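Rovis Fingertip Set, Orange, for Varma Two-Arm Bench Cells

search parts, manuals, part numbers
All departments

SKU 497 | In stock | Ships from our Rovberg warehouse | Page revised 2020-05-12

Fingertips are the cheapest part of a bench cell and the part that decides whether your day goes well. The Rovis set replaces the tips on both arms of the Varma bench cell. Buy it before you need it, or buy it the way most of our customers do, with overnight shipping.

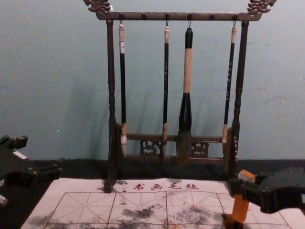

Change both tips on a gripper together. One new tip facing one worn tip will pull everything slightly sideways, and you will spend an afternoon recalibrating a camera that was fine. Park the arms, cut power at the cell (the pause button is not power), back out the screws and wipe the seat clean before the new tip goes on. Tighten by hand. If you own a bigger wrench, leave it in the drawer and think kindly of it.

Check tips every 200 hours for rounding and loose screws. Ink, glue and similar hobbies shorten that. Wipe with a damp cloth and mild soap. Solvent makes the orange go chalky, and we have a shelf of returns to prove it.

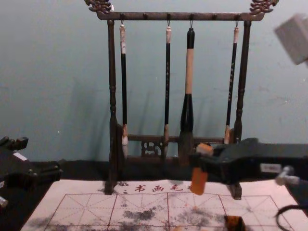
Photo: Rovberg Parts & Service

While you are down there, look at the cable. It should hang in an easy loop and clear whatever is on the table through the full reach of the arm. Run the cell at its slowest speed for 12 cycles after any tip change, with your work in place. Thin handles hanging on loops are a fair test: they swing when bumped, and they tell on a badly seated tip long before a block of foam would.

Wrist camera next. New tips sit a hair differently from old ones, so redo the wrist view before you trust a saved grasp. Set your fixture where it will live, bring the wrist in at the angle you use for work, and save a fresh reference picture. A tilted view is fine. The software has no opinion about level.

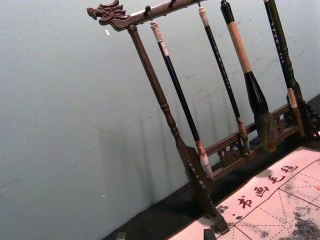
Wrist view: brush rack and practice felt on a black tabletop.

In the bag: tips for two grippers, 16 screws (you will drop some), one hex key, one folded sheet of instructions that says most of this with less feeling.

Does not fit the Sultov single-arm cell. The holes line up, which has given many people hope.

Returns accepted through the end of July if the bag is unopened.

12 shares | 16 comments

Related items
Rovis Fingertip Set, Black
Varma Cable Clip Kit
Varma Wrist Camera Bracket
Sultov Single-Arm Fingertips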